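**Parcel bench associate, part-time evenings**
Brerholm Returns, Unit 5, Cirnonum Trade Park
Posted 21 Nov 2021

We need people to take crumpled white mailer bags, flatten them enough to be weighed and read, and send them on their way. If you have ever smoothed out a bag and felt slightly better about your day, keep reading. The bench is green, the crate is green, and you will stop noticing after the first week.
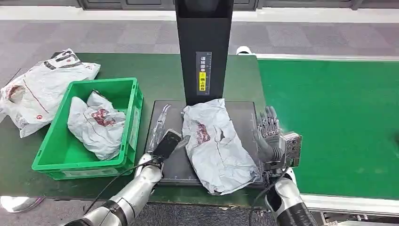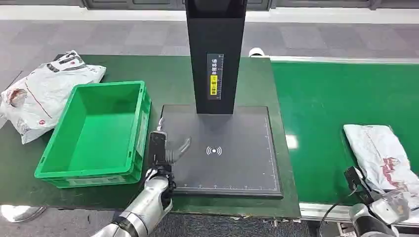 ## What the job is

Returned parcels come to the bench in plastic crates. You take one bag out, lay it on the dark tray in front of the black stand with the waybill facing up, wait for the reading to go through, and move it along. Then you do the next one. On a busy evening the bench handles 232 bags. In January, when everyone's sweaters turn out to be the wrong size, it handles more, and the snack drawer is upgraded to match.

Most bags behave. The ones that don't are the interesting part of the work:

- bags folded so that half the barcode is in a crease
- bags with two waybills, each sure it's the current one
- torn bags, which go in a clear sleeve before they go anywhere else
- bags that slide off the edge of the bench while you're looking at a different bag

You'll log the awkward ones in Zila, our tracking program. Zila was designed by someone who loved drop-down menus. We train you on it for two evenings and forgive you for the third.

## What we're looking for

Patience with plastic. It doesn't lie flat the first time you ask.

You should be able to stand for most of a shift (there are mats, and the stools by the window are fair game on breaks) and lift a full crate to bench height. You should be able to tell a 6 from a G when the printer was low on ink.

Many of our labels and station signs are in Chinese. Reading it would make you popular, but it isn't required. You'll learn the handful of characters you need, starting with the ones for "waybill," and you'll be seeing them in your sleep soon after.

Warehouse experience is welcome. So is experience in a library, a mail room, a coat check, or any household where you were the one who wrapped the presents.

## Hours and pay

Shifts are five hours, starting at 4 p.m. You can work three, four, or five of them a week, and we post the schedule two weeks out. Part-timers on the full five-shift week earn $2,855 a month before taxes. Fewer shifts, proportionally less, as you'd expect.

Parking is free. The number 58 bus stops across the road and is on time often enough that we mention it here. Lema, the lunch counter next door, gives our badge holders soup at cost until 7 p.m. - the lentil is good, the other one changes name daily but not flavor.

## The tryout

Instead of a second interview, we ask you to spend one paid hour at the bench. You'll get a crate of practice bags, the tray, and a short list of things we'd like you to notice. Speed doesn't count. Please wear closed-toe shoes and leave bracelets at home - they catch on the bags, and the bags usually win.

## How to apply

Pick up a form at the Brerholm front desk or mail one in. Tell us which shifts you could work, when you could start, and, in a sentence or two, the most tedious job you ever secretly enjoyed. A résumé is fine but keep it to one page.

We have two openings for now and expect to fill both before January. Everyone who applies gets an answer, including the people we turn down.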